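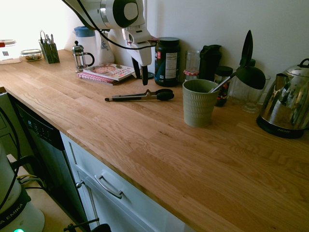 The Nandelstead Residents' Kitchen will reopen for general use on Saturday, 2nd October. We are using this thread to set out the arrangements for the counter, the shared shelf and the cookbook collection. Please read to the end before your first booking. (1/11)

The butcher-block countertop remains in place. It was sanded and oiled in August under the supervision of Estela Rivadeneira. Darker streaks in the grain are a feature of the oak and need not be reported. Scorch marks, standing water and open seams should be. (2/11)

Hot pans must not be set directly on the wood. Trivets are kept in the drawer nearest the door. Residents are asked to wipe up coffee and tomato promptly and to leave the surface dry at the end of each session. (3/11)

Utensils for common use stand along the wall or on the counter: metal tongs and forks in the dark green mesh holder, the black spatula in the sage green ribbed cup. The tongs with black silicone tips are also common property. Please return each item to its own holder after washing. (4/11)

The French press may be used by anyone. Grounds go into the compost pail and never into the sink. The drain was cleared twice over the summer at a combined cost of 600 dollars, and the house fund will not cover a third visit this year. (5/11)

Personal food and supplements may be left on the counter during a booking only. This applies to protein powders, shaker bottles, jars of preserves and leftovers in glass containers. Afterward they belong in your assigned cupboard, labeled with your unit number. Unlabeled items are held for 17 days and then discarded. (6/11)

The white vase with the blue floral pattern was given to the house by Zdeňka Lukáč on her departure for Trarircombe. It may hold cut flowers. We ask that it be kept by the wall and that it not be used for utensils. (7/11)

Cookbooks: the collection now stands at 318 titles, most of them shelved in the Cabral Room. A small stack is kept on the kitchen counter and changed monthly by Iara Sepúlveda. Counter books do not leave the kitchen. Titles from the Cabral Room may be borrowed for two weeks – please sign the register. (8/11)

Bookings are made through Bukero, as before. Sessions are two hours, including cleanup. A household may hold no more than three future bookings at one time. Residents whose accounts were closed over the summer should write to Narendra Kashyap at the house office. (9/11)

The refurbishment cost roughly 3,000 dollars and was paid from the reserve. A full statement is posted on the board outside the office. There will be no increase in the monthly kitchen fee as a result. (10/11)

Questions about storage and cupboard assignments should be addressed to Violeta Painemal. Replies to this thread are not monitored on weekends. Residents without a cupboard number should request one before their first session. (11/11)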